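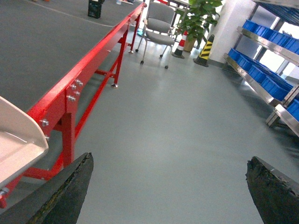 The aisle between the red-framed table and the bin shelving, seen from the wrist camera.

Setting up a wrist camera for bin and crate work in a shared workshop
By Mehrangiz Safavi

When I first joined our shared workshop I had a rather romantic idea that I would bolt a small camera to the wrist of our arm, switch it on, and spend the afternoon happily moving blue bins from one place to another. It took me most of May to get to that point, and a good deal of it was spent on things I could have done in an evening if someone had written them down for me. So I have written them down, and I hope they save you a few cups of cold tea!

You will need an arm with a two-finger gripper, a small wide-angle camera, a printed bracket (ours is the Stiltix clip, with the tall foot), a length of soft cable tie and a laptop running Clokix or whatever control program you are used to. If you have the older Kallidance program it will do just as well, though the menus are in a different order and you will have to hunt for the camera page.

Step 1. Fit the camera

Clip the bracket on behind the gripper and turn the camera until both finger tips show along the bottom of the picture when the gripper is open. It is tempting to tilt it up and get a lovely clear view of the room, and I did exactly that the first time, but then you have no idea where your fingers are when it matters. A modest bit of finger at each side is plenty. Leave enough slack in the cable for a full turn of the wrist, then add a little more, and tie it down in two places.

Step 2. Save a set of travel positions

Before you go anywhere near a crate, drive the arm slowly by hand and save the places you expect it to pass through. I save one looking along the aisle, one at the conveyor and one high up over the table, and I give them plain names like "aisle" and "high" - my early ones were called things like "newtest2" and I never could remember which was which. Do this at the slowest speed your program offers, with one hand near the stop button.

Step 3. Line up on a crate

Bring the wrist down towards the conveyor until the crate sits in the middle of the view. Now look for something on the front of it that you can find again every time. The corners seem the obvious choice, but on ribbed crates there are so many edges close together that the program may hop from one to the next, and you will watch the little green marker jitter about like a fly in a jar. The handle slot is much better, being one long level shape with a clear border.

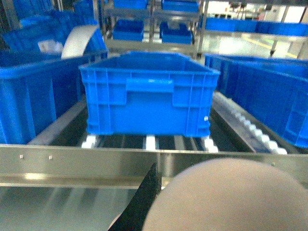
Once you have drawn a box round the slot, save it as your reference and then nudge the arm a little to the left, and a little to the right, and see whether the marker follows. If it does, you are in good shape. If it wanders off to a neighbouring crate, make the search area narrower and try again. Blue crates side by side are hard work for any colour matching, so I would turn colour off altogether at this stage and rely on shape.

Shiny rails can be a nuisance too. Lower the exposure by hand until the bright patches on the metal stop flaring, and then switch off automatic exposure so that it stays put. My number in Clokix is 2385, but yours will depend on your windows and your lamps, so please don't copy it blindly.

Step 4. Check the high view

Send the arm to your high position and have a good look at what it can see over the side of the table. A rack seen steeply from above looks very different from one seen face on, and the bins further down the row can be partly hidden by the rails. I mark only the bins whose open tops I can see clearly and leave the others for a second, lower position. It feels slow, but a fresh position takes a minute to save and a bin caught on a rail can eat your whole evening.
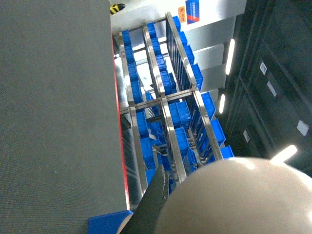 Page 109

Look out for bright lights in this view as well. A long white fitting near the edge of the picture can pull the exposure down if you forgot to switch the automatic setting off in Step 3 (I did, twice). Save a still at each position and keep them in a folder with your settings, so that you can compare them next time the camera gets knocked.

Step 5. Do a dry run

Run the whole list of positions with the gripper open and nothing to pick up. Watch the arm itself the first time through and the screen the second time. Listen for the cable rubbing, and stop if you hear it. When both passes go smoothly, put one empty bin out and let the arm try for it, still at the slow speed, before you think about anything heavier.

If the marker lags behind the arm, drop the picture size by one notch before you start changing anything else. If it is steady but always off to the same side, the bracket has probably slipped, so loosen it, square it up and go back to Step 1. The Casado bracket has a small locking screw which helps with this, and I may well change over to it when our Stiltix one gives up.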